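Extrusion frame on the bench: squaring it up, brackets, and what to put under it
Workshop & Benches > Slotted aluminum builds

skernus_shed
Posted Tuesday, 7:12 PM

Frame time! I've wanted to build a little four-bar aluminum frame for ages and I'm finally at the fun stage. Slotted extrusion, small triangular gussets in the corners, everything laid out flat on blue cloth. I love this stuff. You slide a nut down a groove, tighten one screw and suddenly you have a corner (magic, every time).

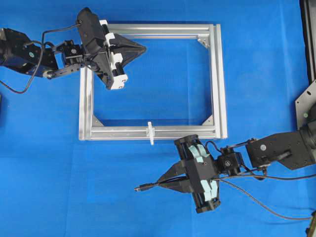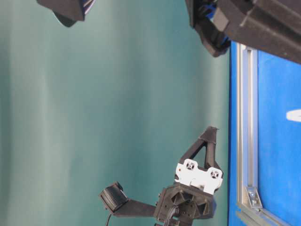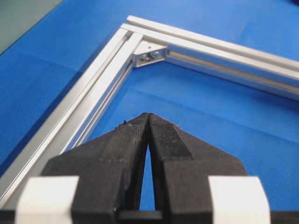 First one has the most of the frame in it, with the white cross-shaped piece on the bottom bar.

Two questions for the extrusion crowd. How fussy are you about square before you tighten everything down? And do you work on cloth, or straight on the bench top?

pliton
Posted Tuesday, 7:40 PM

Oh nice, welcome to the addiction!! It starts with one rectangle and then you own a saw stop, a monitor stand and a plant shelf all made of the same bar.

Square: measure both diagonals. Corner to corner one way, corner to corner the other, and nudge until they match. Mine last month was 341 mm both ways and I did a small dance in the garage. Leave every screw finger tight until the numbers agree, then go around twice, a little on each.

fragkou
Posted Tuesday, 7:58 PM

Going to disagree with pliton a bit. Diagonals are great on a big frame, but on a little one I can't read a tape well enough for it to mean much. I clamp a machinist's square into one corner, tighten that corner fully, then move to the opposite one. Quicker, and I don't have to keep chasing the thing around the table.

Cut ends matter more than either method. If the saw was off, the gusset will happily pull the bar over to meet it and you'll be wondering why the far side has a gap.

pliton
Posted Tuesday, 8:05 PM

I'll give you the cut ends. Not giving you the tape, I have good eyes :)

predden_bench
Posted Tuesday, 8:21 PM

Cloth, cloth, cloth. I was a bare bench person until I scratched a lovely piece of birch with a bar end. Also a dropped screw stays where it lands and doesn't roll under the freezer. I went through a box of 100 button heads over the winter and I bet a quarter of them are still under that freezer.

Blue is a good choice too, silver parts stand right out on it.

Gudrun Haugland
Posted Tuesday, 8:34 PM

I'm the other way on cloth. It creases, and if a bar is sitting on a crease you can tighten a twist into the whole frame without noticing. There's a long crease in the third picture, past the fingertips. Fine for laying out, but for final tightening I slide mine onto a piece of thick glass from an old coffee table. Press on each corner, and if it rocks, loosen and start over.

Lovely little brackets though! I use the same sort of triangle shape on everything.

predden_bench
Posted Tuesday, 8:41 PM

Okay, the glass is a great idea and I'm a little mad I didn't think of it. We have a dead aquarium stand with a glass shelf in it. Going downstairs.

skernus_shed
Posted Tuesday, 9:10 PM

You are all wonderful. So the plan is cloth for layout, something hard and flat for the last tightening, and I'll try both the tape and the square and report back on which one I swear at less.

Lint: does anybody else get it everywhere? I keep finding little fibers on things.

fragkou
Posted Tuesday, 9:22 PM

Constantly. Wash the cloth with no softener and run a soft brush along the slots before the nuts go in. I keep a cheap paintbrush in the drawer for it. A bit of fluff won't hurt the joint but it's annoying when you're sliding a nut along and it drags.

pliton
Posted Tuesday, 9:30 PM

Old toothbrush here. Fits the groove like it was made for it.

Gudrun Haugland
Posted Tuesday, 9:47 PM

One more thing and then I'm off to bed. If you're adding anything to the middle of a bar later, put a couple of spare nuts in the slot now, before the corners close up. I have taken apart 13 finished corners in my life for the sake of one forgotten nut. You can get the drop-in kind, but the slide-in ones hold better in my opinion.

fragkou
Posted Tuesday, 9:51 PM

Drop-ins are fine! I've used nearly 1,000 of them and had maybe two spin on me.

Gudrun Haugland
Posted Tuesday, 9:53 PM

We will have this argument in its own thread, with diagrams.

skernus_shed
Posted Tuesday, 10:02 PM

Please do, I'll be in the front row. Spare nuts going on the list right now. Next question is end caps, black or gray?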